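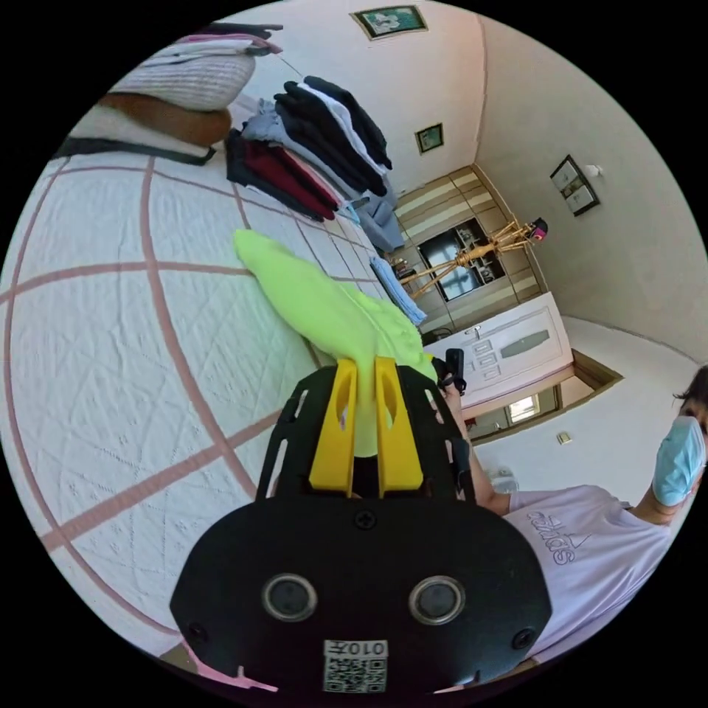
Folding task with the hand-held gripper, cloth clamped between the yellow fingers.

Call for participants: grip-release fault study, hand-held grippers
Cirketti, Cadby site
Posted October 3, 2022

Cirketti is looking for paid participants to help reproduce a fault in its hand-held gripper. In January the fingers on several units began to stay closed after the operator let go of the trigger. The fault was logged 201 times, nearly always with thin or stretchy fabric. One operator had a finger pinched while pulling a shirt free by hand. Bench tests at Jardine have not reproduced it, so we are moving the work back into ordinary bedrooms.

What you will do
Fold and stack clothes, towels and cloths on a bed, using the gripper with a wrist strap. A session has 2 blocks with a break between them. When the fingers stick, stop, keep your free hand clear and press the release. Do not pull the cloth. Each stop goes on the fault sheet with the fabric type and finger position.

Who can apply
Adults who can stand and lean over a bed for the length of a block. No experience with robots needed. People with a recent hand or wrist injury cannot take part. Former operators are welcome - please say which units you used.

Safety
All units now carry a lower grip force limit and a separate release. Rongrong Cui runs the briefing and can end a session at any point. Any pinch, even without a mark, must be reported the same day.

Pay
$385 for the full set of sessions. Participants who withdraw are paid for completed blocks.

To apply, write to Nawal El-Sayed at the Cadby office, subject line "Clernitico fault study". Include your hand size (glove size is fine) and the hours you are free.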